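October 5, 2019

Equipment planning, packing cell. Notes from this morning with Kekeli and Akosua, plus what I worked out afterward.

Where we stand: the Rolville people want a packing cell that puts small grocery items into an open crate, and they want a price from us in December. Before we ask anyone for a quote we need to know what goes on the end of each arm, because that is the line that moves the total. The arms themselves are more or less settled. Pickering has given us a price on the pair and will hold it until the end of the year. Hands are still open.

Kekeli has the simulation running on the lab machine with the crate, the table and the small set of groceries. We are using it to decide what to buy. Nothing gets ordered on the strength of it alone, but it costs us only time and it has already changed the list once.

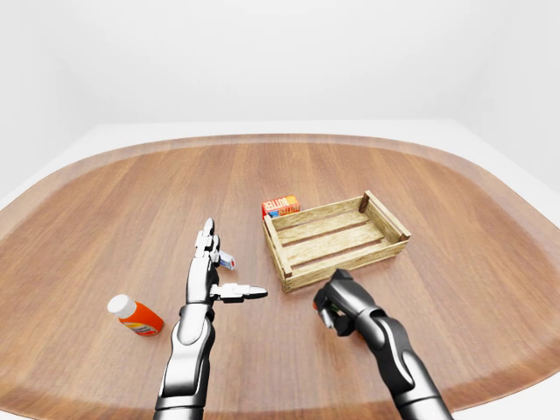
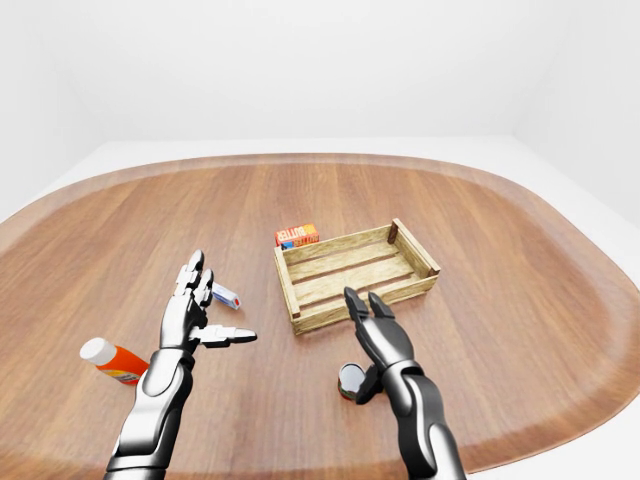
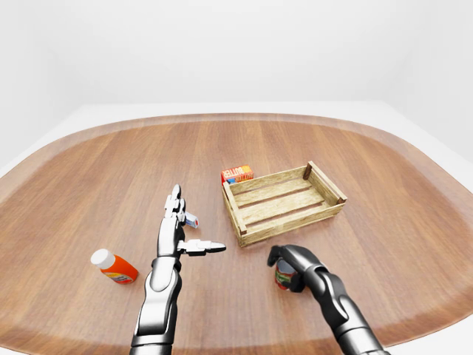 Sim setup, two arms and the crate.

The main cost question is whether to buy matching hands for both sides or put the money into one good one. Ewurabena has argued for a matched pair from the start, on the grounds that spares and training are simpler. Kekeli would buy one multi-fingered hand and put something cheap on the other side. In the last of the three views the right hand is closed around the can while the left is held open and has nothing in it, and for a can I don't see that we need the second hand at all. The flat boxes are a different matter. A thin carton lying on a table is hard to get fingers under, and I would like to see both arms tried on that before we drop the second hand from the list.

Prices so far, hands and fittings only:

Sesberg hand, multi-fingered: waiting on the quote. Augustina called them and was told it would come by email.
Asasov two-jaw gripper: $758 each, cable included.
Adapter plate for the Asasov: $100. We need one per arm if we go that way.
Spare jaw pads: 3 sets to start with. No price yet, ask when we order.

So an Asasov with its plate comes to $858 per arm before pads. I had set aside around $900 per arm for the low-cost option, and it fits, but not with much left over. Shipping is not in that number. Akosua to ask whether two units ship as one parcel.

The crate came up too. Ours has a slatted floor, the same as the model, and Akosua is worried that a small carton dropped on its corner will catch in a gap. A flat liner would fix it. She will ask Rolville whether the crate is fixed by their contract or whether they would take a liner. If they say no, we have to plan for placing items down instead of letting go above the floor, and that pushes us toward the better hand. Please get this answer before the Sesberg quote is compared with anything.

Table: we do not need a new one. The old bench in the back will carry both arms if Kobina puts a steel plate under the mounts. He wants to measure it first. I have left plate and bolts as a blank line in the sheet so it doesn't get forgotten the way the air line did last year.

Things not in the budget that should be:
- an emergency stop for each arm, wired together
- cable guides (the sim has no cables in it, so they are easy to miss)
- two days of Kobina's time for mounting
- a second set of test groceries, since the first set gets crushed or eaten

Kekeli asked whether to add a camera over the crate now or leave it for the second phase. I said leave it, but run the wire while the bench is open. Ewurabena disagrees and would like it priced as an option. Fine - one extra line, marked optional, and Rolville can decide.

Next:
Kekeli - run the flat carton with one arm and then with both, same start positions, and save the logs.
Augustina - Sesberg quote, and ask about lead time while she has them on the phone.
Akosua - crate and liner question, shipping on the Asasov units.
Kobina - measure bench, price the plate.
Me - redo the sheet with two columns, one for a matched pair and one for mixed hands, and send it to everyone before we meet again.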